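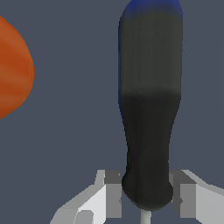
Blue at the top, ridges down the grip. Handles matter more than you'd think.

The queue at Wenport starts before seven. Monday, drizzle, a row of people with broken things in carrier bags. Toasters. A lamp. One accordion, wheezing.

The mending hall used to be a seed warehouse and still smells like one. It opens 342 days a year, charges what people can manage, and last year took in 756 items. Of those, 702 went home working. The rest went in the parts bins, which are the best thing in the building — drawers and drawers of springs, knobs, odd screws, a tobacco tin marked "feet".

I came with a Kubíček radio, my aunt's, silent since the kitchen flood. Didn't expect much. Got a stool, a mug of tea and a telling off for having had a go at it with a butter knife.

That's the rule here. You sit with your thing while it's mended. You hold the torch. You get handed the tool and told which way to turn it, and for the first ten minutes you turn it the wrong way. By eleven I had the back off and could name four parts. By noon I'd forgotten two of them.

Not everything is so willing. Glued cases are the great curse, kettles especially. Altonance kettles come up a lot, in a tone I can't print. The old Grullska mixers get stroked like cats. Heavy, ugly, four screws underneath and the whole thing opens up. There is one on the shelf by the door with 70 pence written on it in chalk, and it isnt for sale.

Lunch is soup, eaten standing. The talk is of belts, fuses, who has the good solder. Somebody's hoover gets a round of applause. The accordion has gone quiet, bellows off, patches drying along the windowsill.
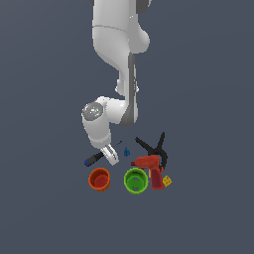
Imelda thinks the hall has it slightly wrong. Mending is fine, she told me over the sink, but half of what comes in was never looked after to begin with, and she would swap a whole week of repairs for one evening teaching people to empty a crumb tray.

Fair. I went home and emptied mine. Grim.

The radio? Works, sort of. One station, a bit of crackle, the volume knob a loan from the tobacco tin. My aunt says it sounds better then before and wants to know when they can see to her iron. October, probably — there's a list.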